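夹空与夹死:Morsy 桌面抓取平台一次夹爪故障的排查与处理

课程设计报告(第二稿,按指导老师意见修改)
小组成员:Mebrat Demissie、Ayman Nasr
2020年5月27日

一、这份报告为什么换了题目

开题时我们交的题目是《面向小型软质物体的桌面抓取与放置策略优化》。策略后来没怎么优化,因为从二月开始,我们的大部分时间都花在弄清楚夹爪为什么一会儿夹不住东西、一会儿又不肯松开上。指导老师看完中期检查的材料,建议我们“如实写遇到的问题”,我们理解为同意换题。

原题目的文献综述仍保留在附录A,写得很认真,和下文关系不大。

二、平台概况

平台代号 Morsy,由上一届同学搭建,我们接手时附带一份说明文档,最后一节标题为“已知问题”,正文空白。硬件分三块:机械臂本体,末端的两指夹爪,以及负责夹爪开合的驱动板。驱动板上的固件叫 Kalance,上位机的任务调度程序叫 Clonulier。Banitz 是我们自己写的日志工具,原计划只用来给答辩画曲线,后来成了整个项目里用得最多的一部分。

任务本身不复杂。桌面铺深灰色垫子,软质小块放在垫子上,机械臂移到上方,夹爪下降、闭合、抬起,把小块送到指定位置后张开。每完成一次,Clonulier 记一条成功;任何一步超时,记一条失败并回零。

夹爪没有力传感器,判断是否夹住全靠电机电流:闭合过程中电流升过阈值,固件就认为手指碰到了东西,随即停止进给,改为保持。这个办法便宜,对硬物也够用。至于软物,请看下文。

三、故障现象

正式测试一共跑了684次抓取,其中157次被 Clonulier 记为失败。这个数字在中期检查时已经汇报过,当时我们的解释是“软质物体表面形变较大”,讲得很有把握,也没有人追问。

后来 Ayman 逐条翻日志,发现失败其实是两种完全不同的事,只是在调度程序里共用一个错误码。

第一种我们叫“夹空”。手指闭合到位,固件报告已夹持,机械臂抬起来,小块还躺在垫子上。接下来机械臂会一丝不苟地把空气运到目的地,张开手指,放下空气。因为放置位置没有检测,这类失败有一部分甚至被记成了成功。我们不得不承认,157这个数是偏乐观的。

第二种叫“夹死”。小块夹住了,运到了,手指却不张开。更麻烦的是,夹死期间电机还在继续用力,固件一边报告“已释放”,一边把小块越捏越扁。有一次直到驱动板过热保护才停下来,此后实验室里有一点说不清来源的焦味,我们开了窗。

四、安全问题

这一节原稿里没有,是补写的。

夹死第一次出现时,Mebrat 的第一反应是伸手去掰手指。当时机械臂处于暂停状态,按常理不会动。可是 Clonulier 的暂停只冻结任务队列,不切断夹爪供电,超时计数也照走。计数走完,程序判定任务失败,执行回零,整条手臂带着夹爪抬了起来。Mebrat 的手抽得及时,袖口被手指尖挂了一下,没有受伤。

我们事后对这件事的讨论大致是:Ayman 认为应该先按急停,Mebrat 同意,并指出急停按钮当时在 Ayman 的书包下面。

两个人都有责任,程序也有。“暂停”两个字在界面上做得很大,给人的印象是一切都停了。上一届的说明文档里没有提到回零会在暂停状态下触发,我们也没有去试过。从那天起我们定了几条规矩,贴在显示器边上:

手伸进工作区之前,先按急停,再看驱动板指示灯熄灭。
界面上的“暂停”不算停。
急停按钮周围不放任何东西,包括书包、水杯和别人的书包。
有人在调夹爪时,另一个人不碰键盘。

第四条后来违反过一次,违反的人当天负责写完了附录B。
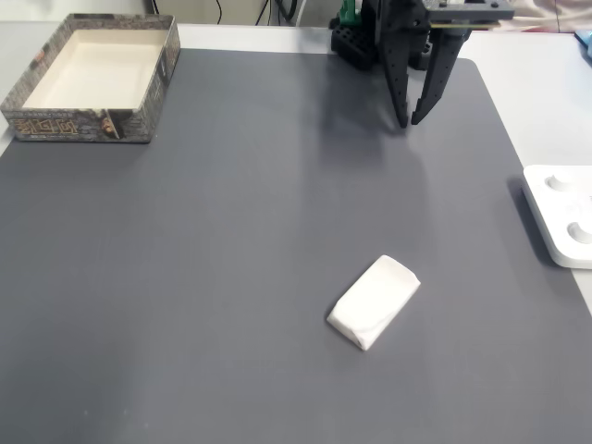

五、排查过程

5.1 先怀疑机械部分

我们最先怀疑手指。理由谈不上充分,主要是机械问题看得见,改起来有成就感。我们把夹爪拆下来,检查了连杆、紧固螺钉和手指的对中,重新装好,又跑了一轮。夹空照旧,夹死照旧,另外多出一颗螺钉。

那颗螺钉后来确认属于显示器支架。

5.2 再怀疑物体

接着怀疑小块太软。我们换了一块硬的做对照,夹空立刻消失,我们高兴了一个下午。第二天早上冷静下来,意识到这只说明硬物能触发阈值,而这一点在第二节里就写着。更重要的是硬物照样会夹死,所以夹死与软不软没有关系。到这一步,两种故障才算真正分开,之前我们一直想用一个原因解释两件事。

5.3 电流曲线

Banitz 这时派上了用场。我们让它直接从驱动板读原始电流,不再经过 Clonulier 转发。对比成功与夹空的曲线,差别很清楚:夹空时,手指刚起动的瞬间就有一个尖峰,峰值越过了阈值,固件于是宣布夹住。手指后面那一小段惯性行程,看起来像是闭合到位,其实指间还留着余量,抬起来自然什么都没有。

那个尖峰是电机起动电流。固件里本来有一段屏蔽时间,专门忽略起动瞬间的读数,但屏蔽时间是按旧电机设的。上一届中途换过电机,屏蔽时间没有跟着换。这条信息我们是在提交记录里找到的,那次提交的备注写着“小改”。

5.4 编码器计数

夹死花的时间更长。固件用编码器计数判断手指位置,张开的目标值写死为446,完全闭合的上限写死为3640。正常情况下,计数从闭合处往回减,减到446附近就算张开完成。

我们在日志里发现,夹死发生前,计数总会先跳变一次。线索来自一个很笨的办法:Ayman 坐在旁边,用塑料尺轻轻拨动夹爪后面的线缆(机械臂锁定,急停就在手边)。拨到某个角度,计数直接掉到446以下。固件看到这个值,认定手指已经张开,便把释放指令标为完成,又由于保持模式没有被显式关闭,电机继续按夹持的力矩出力。

也就是说,接触不良造成一次误读,误读让固件以为活干完了,而固件干完活之后不关电机。三件事单独拿出来都不算严重。

六、处理措施

线缆:重新压接编码器接头,在夹爪后方加一处固定,避免随手臂转动反复弯折。第一次固定时把线扎得太紧,手臂转到一半就被拽住了,第二次留了余量。

屏蔽时间:按现在的电机重新测定起动尖峰的宽度,修改 Kalance 里的对应参数。同时把“超过阈值一次即判定接触”改为连续多次采样均超过才判定。软物的电流上升本来就缓,这一改对它影响不大。

释放逻辑:执行释放时先关闭保持模式,再驱动手指张开。编码器计数如果在相邻两次采样间变化过大,就视为读数无效,停止电机并报错,不再自作主张。

暂停:Clonulier 的暂停按钮现在会同时冻结超时计数,并禁止自动回零。按钮上的字改成了“暂停任务(未断电)”,字号比原来小,界面不太好看,我们决定不改回去。

错误码:夹空和夹死各用一个。这项改动只有几行代码,如果在二月就做,本报告大概还是原来的题目。

七、复测与遗留问题

修改完成后,我们按原流程做了复测,夹死没有再出现。夹空还有,次数少了许多,集中在小块斜放、手指只碰到一个角的情况。这已经属于抓取姿态的问题,正好是我们原题目要研究的内容,留给下一届。

需要说明,复测的次数远少于正式测试,不能据此认为夹死已经彻底消除。编码器接头虽然重新压过,线缆仍是原来那一根,外皮在弯折处已经有些发白。采购申请交上去了,还没有批下来。

放置位置至今没有检测。也就是说,如果夹空恰好没有触发任何异常,系统仍然会把空气当成货物交付,并记一次成功。我们在 Banitz 里加了一个人工标注栏,每次由在场的人填写“有”或“没有”。目前它是整套平台上最可靠的传感器,缺点是要吃午饭。

八、分工与说明

Mebrat Demissie 负责固件修改、安全一节的撰写以及提供袖口。Ayman Nasr 负责日志工具、电流曲线分析和塑料尺实验。机械拆装由两人共同完成,多出螺钉一事两人共同负责,支架已装回。

交接文档已更新,“已知问题”一节现在有四页。电机型号、屏蔽时间的测定方法和编码器接头的引脚顺序都写在里面,请下一届同学在改动任何一项之后同步修改文档,提交备注请不要写“小改”。

附录A 文献综述(原题目)
附录B 夹爪接线表与急停检查步骤
附录C 失败记录重新分类结果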